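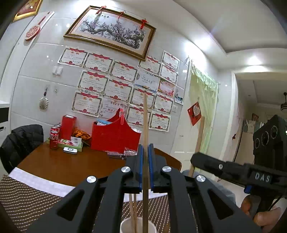 Wooden sticks and a white cup on the brown tablecloth.

Stovley Bamboo Skewers, 96 to a pack

I started stocking these in September after Oksana Kravets brought a pack to our cookout and I ate way too much of her lamb. They're 10 inches long, pointed at one end, and sturdy enough for big chunks of meat and peppers (my old ones snapped on the first onion!). Soak them before they go on the grill – I usually do mine while the charcoal gets going.

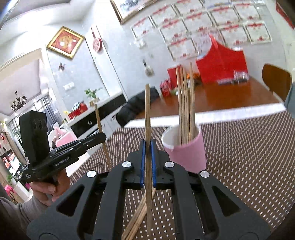 Storage is easy, and I like that they don't need a special box. Mine mostly end up in a loose bundle on the table like the sticks here, but a tall jar works great too. Keep them dry between cookouts and they'll last you ages.

Also in a 200 pack if you feed a crowd. My friend Tarek Khasawneh swears by the Lanero flat ones for ground meat, and I carry those as well – just ask when you order.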